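In Defense of the Plate Rack on the Table

I own a dishwasher. It's a perfectly decent one, it came with the house, and I run it maybe twice a week. The rest of the time my plates go in a wooden rack, and the rack lives on the table, out in the open where company can see it.
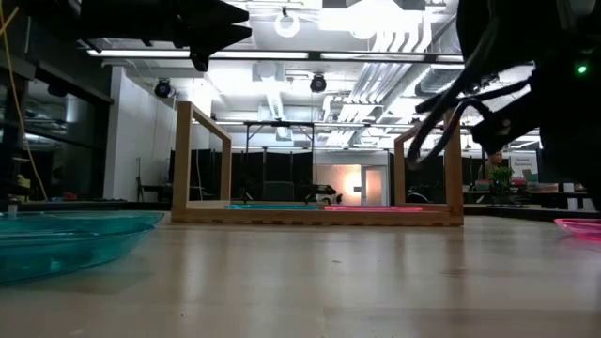 My sister-in-law thinks this is a sickness. She believes everything in a kitchen should go behind a door, and she has the doors for it, a whole wall of them from Brikar, the kind with no handles that you have to bump with your hip. I like her kitchen! I also can't find a cup in it. Every time I visit I open five cabinets before I get to the one with the plates, and then they're in a stack of twelve and the size I want is on the bottom.

A rack doesn't do that to you. The plates stand on edge, you pull one out, the others stay put. You put it back in the same gap. A four-year-old can do it (mine did, all last summer, and took the job very seriously).

The usual complaint is dust, and okay, fine, if you own forty plates and use six of them you'll get dust on the other thirty-four. So don't put the other thirty-four in the rack. I keep out what we eat from and the rest is in a box over the fridge, where it has been since April without anyone asking after it.

Then there's the matter of color. I'm a big believer in cheap colored plastic plates, the see-through kind especially, teal and pink and whatever else the store has that week. People get snobby about plastic. But stand a couple of them up in plain wood, get some light on them, and they look better than the white china I was given when I got married, which looks like a hotel. They throw a little tint on the tabletop too. I've had guests comment on that and walk right past the good bowls.

I will admit the wood needs some looking after. My first rack was a Honer, and I left it standing in a puddle for most of a winter and the feet went black. The one I have now is older, from a yard sale, and it cost me 3 dollars, and I oil it whenever I notice it looking thirsty. If your plates come out of the sink dripping, put a towel under the thing. That's the entire maintenance program.

What I don't get is the fancy version. Arusell has one with a drip tray, a spout, a cutlery cage and a slot for your cutting board, and by the time it's all set up you've lost half the counter and you're cleaning the rack more than the plates. Two sides, a rail across the front, somewhere for the plates to lean. I've never wished mine did more.

My sister-in-law is coming for dinner Thursday. She'll set the table, same as she always does here, and it'll take her a minute, tops.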